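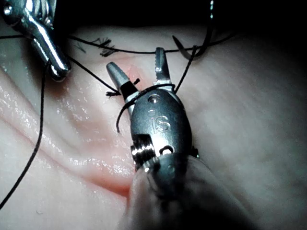 According to one homeowner on Prirkness Road, the lights in her kitchen had been flickering since February, and she had more or less made her peace with it until a flyer came through the door last week.

The flyer was from Hyvönen Electric, the family firm that has looked after a good many of the older houses in Avdale, and it brought some very welcome news. Starting Tuesday, the company is offering free panel checks to anyone living in a house more than 30 years old, and if you know Avdale at all, you know that takes in most of the streets between the river and the school!
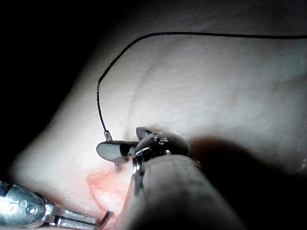

Each visit should take less than an hour. An electrician will open up the breaker panel, test the outlets in the kitchen and bathrooms, and leave you with a written list of anything that ought to be fixed, along with a price for each job. There is no charge for the list and you are free to take it to another electrician if you like. The firm has room for 200 homes this spring, with 12 visits set aside each day.

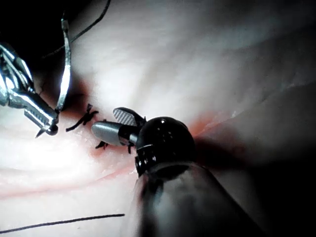 My neighbor got one of these last year and they found a bad ground on the dryer outlet, a reader wrote to us when we first mentioned the offer, adding that the repair was finished the same afternoon and the dryer has behaved beautifully ever since.

Renters are welcome to sign up too, as long as the landlord agrees in writing (a short email is fine). Calls are taken from 10 in the morning at the Avdale shop, and the line does get busy, so please be patient and try again after lunch.

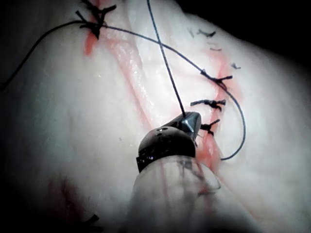

Instrument and suture knots at the tissue surface.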